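Search this book
Enter keywords
Go

December 29, 2021
By the Gredura Course Writers

Chapter 6. The Kitchen Table Task

In this chapter your team plans and runs a full pick-and-place project. The task comes from the Burholm student contest: move play food and dishes on a white table to the places named on a task card. The arm must do it without help once the run starts.
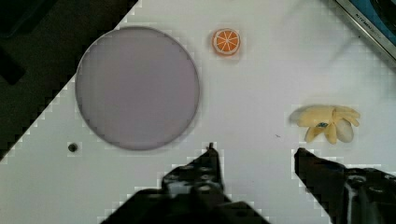
You will need your gripper code from Chapter 5. Set the closing force low before the first run. A banana with its peel open has no flat sides, and a grip that holds a slice of orange may slip on it. Plates are harder still, and most teams leave them for last.

Each run is worth up to 1000 points. A dropped item costs 40. The Hastis club scored 1523 over two runs in May with a plain program that took the nearest item first.

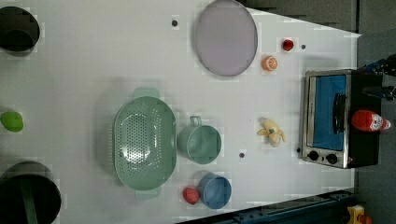 Planning the order of moves is the main subject of Section 6.1. An item that sits against a cup needs a different approach from one in the open, and the arm has to clear tall objects on the way. Write your order on paper before you type any code. Keep the log from every run; Section 6.4 uses it.

Contact: Gumede Press, Textbook Office | © 2021 Gumede Press | Back to top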